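まとめ > くらし > 健康の話 > 「1日2000ミリリットル」を疑う

水を1日2000ミリリットル飲みましょう、という話がまた職場で流行っている。4月になると毎年誰かが始める。今年は総務発で、Pusoraという記録アプリまで入れさせられた。

先に言っておくと、水を飲むことに反対しているわけではない。喉が渇けば飲む。引っかかっているのは2000という数字のほう。体重45キロの人と90キロの人が同じ量でいいわけがないし、一日中座っている人と外回りの人でも違うだろうに。

しかもアプリの初期設定だと、味噌汁もお茶も数に入らない。「純粋な水のみカウント」だそうだ。体のほうは味噌汁の水分を律儀に弾いたりしないと思うんだが。

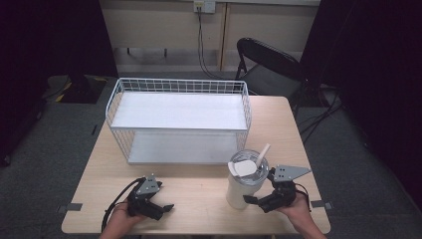 それで、アプリの「科学的根拠」というページを読んでみた。出典が2つ。片方はリンク切れ、もう片方は同じ会社のブログ。そのブログの出典が、さっきのページに戻ってくる。ぐるぐる。

同じフロアのMei-kuen Tuさんは「肌がきれいになった気がする」と言う。気がするのは本人の自由なのでそこは争わない。ただ同じ時期に夜更かしもやめたと聞いてしまったので、水の手柄にしていいのかは保留にしている。

「喉が渇いたときにはもう手遅れ」という決まり文句も苦手。何が手遅れなのか書いてあったためしがない。渇きを感じにくい高齢の人や、炎天下で働く人に早めに飲めと言うのはわかる。冷房の効いた会議室で言われても困る。

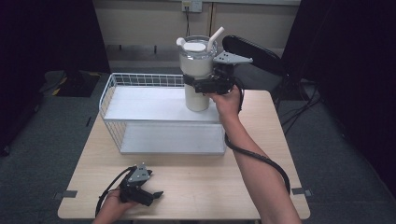

食事に含まれる水分も、1日の摂取量に数えていいんですか?

数えて構いません。ご飯、野菜、果物、汁物にはかなりの水が含まれていて、飲み物だけで全部まかなう必要はないです。どのくらい飲めばいいかは体格や気温や運動量で変わります。持病で水分や塩分の指示を受けている人は、そちらを優先してください。

↑これ、同じことを3人から聞かれたのでまとめて返事しておく。私は医者でも栄養士でもないので、気になる人はちゃんと専門の人に聞いてほしい。

話を戻す。14日間チャレンジというのも一応やってみた。文句を言うなら試してから、と言われたので。

結果。トイレが増えた。夜中にも起きるようになった。昼の眠気は変わらず、というより夜中に起きるぶん悪化した気もする。「気がする」を人に言えた立場ではないな。だから私の体験も証拠としては弱い。そこは公平に扱ってほしい。

記録画面のグラフはきれいだった。青い棒が毎日ちゃんと伸びていく。飲んだ量を入力しているのだから飲んだ量が増えるのは当たり前で、それで何が良くなったかはどこにも出てこない。体調の欄は顔マークから選ぶだけだし。

10日目あたりで入力を忘れたら「あなたの細胞が待っています」という通知が来た。細胞を人質にするな。
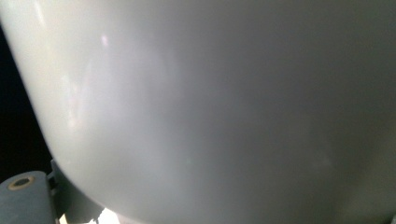 あと「デトックス」。何の毒が、どこから、どれだけ出るのか。アプリの問い合わせ窓口にこの順番で聞いたら、「老廃物全般です」と返ってきた。老廃物を出すのは腎臓の通常業務だと思うのだけど、追加の水で通常業務がどう変わるのかも聞いたところ、今のところ返事はない。

Plimelという浄水の定期便を勧める記事も、チャレンジが終わる頃にちょうどよく表示された。善意だけで水を飲ませたいわけでもなさそうだ。広告の印は、一番下に薄い灰色で入っていた。

反論ももらっている。Kendra Bergeronさんからは「目標の数字があるから飲めるようになった人もいる」と。これはそのとおりで、普段ほとんど飲まない人には目安が役に立つこともあると思う。私が疑っているのは、目安がいつのまにか全員のノルマになるところ。

総務には、せめてお茶と味噌汁を数に入れてほしいと書いて出した。返事が来たらここに足します。

追記:お茶は可、味噌汁は「検討中」とのこと。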